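The Pale Table Problem

Every furniture catalogue that lands in my letterbox lately has the same table in it. Pale timber, fine grain, a bowl of lemons at one end. The names change. Last winter it was the Ballitetti, and now it's the Loslow, and I couldn't tell you which was which if you took the lemons away.

The pitch is that light wood makes a small room feel bigger. I've lived with a light table for 3 years and the room is the same size it always was. What a light table does is show you things. Turmeric, for one. Biro. The ring from a mug that somebody swore had a coaster under it.

Then there's the glare. Showrooms are lit from the side, softly, by people who know their business. Most of us have a fitting in the middle of the ceiling. Switch it on over pale timber and the grain you paid for fades off into a white patch, right where you were hoping to read the paper.
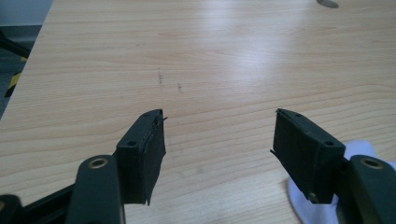 I put this to a salesperson at Bratu, who suggested a warmer globe. I bought one. The patch turned a nicer colour.

Grain is the other big selling point, and I'm wary of it too. The Clirolcombe brochure spends 202 words on its "living lines" and none on what happens when a hot casserole dish meets them. I asked about the finish and was told it was "natural", a word that could cover oil, wax or wishful thinking. Ask for the name of the product, then go home and look up how often it has to be redone. Mine wants a fresh coat every August. It has had one.

None of this is cheap, either. The care kit I was offered cost $100 and held two cloths and a small bottle.

I'll grant the pale table this much – it's pleasant in the morning, before anyone has turned a light on, and crumbs are easy to find. Scratches hide fairly well if they run with the grain. The ones that run across it don't, and children draw across.

If you're still keen, take a plain white plate to the shop, ask them to turn the spotlights off, and sit down for ten minutes.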